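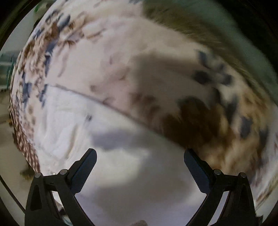
*Brown and blue flowers on white.*

The parcel from Whitcombe had been sitting on the landing for most of a morning before Rania El Sherbiny got up the nerve to carry it in, and even then she put the kettle on first, and wiped down a counter that was perfectly clean, and watered the basil. Her aunt had always said that a parcel would wait but tea would not, and Rania had decided long ago to take this as permission.

It was not a big parcel. Thirty years of her aunt's letters, tied up in kitchen string, and on top of them a note from Asmaa Ait Brahim, who had lived next door to the old woman and had kept a key to her house since before Rania could drive. "She wanted you to have these," it said. "I have not read them, except the top one, which was open, and I am sorry, and it is very funny."

So of course Rania read the top one. It was dated one December, with no year, and it was addressed to the bus company. Her aunt wished to inform them that the 6 had gone past her stop again, that the driver had waved, and that while she appreciated the wave she had been hoping for the bus. It went on like that for four pages! There was a paragraph about the price of lemons, and another about a cousin's wedding, where the band had known only one song and played it until the hall was locked up around them.

She had never mailed it. She had never mailed any of them, as far as Rania could tell, turning them over one after another while the tea went cold after all. There were letters to the dentist, to the mayor, to a man in Doltov who had once sold her a bad umbrella. And there, near the bottom, in the same blue ink, was one that began, "My dear Rania, you have just left and you forgot your scarf, and I am going to complain to you about it."

Rania laughed out loud in the empty kitchen, and then she had to sit down for a while.

When she got up again she found a pen in the drawer, and the back of an envelope, because the good paper was upstairs and she didn't want to go that far. "Dear Auntie," she wrote, "about the scarf." She made a fresh pot and kept on writing until the streetlights came on.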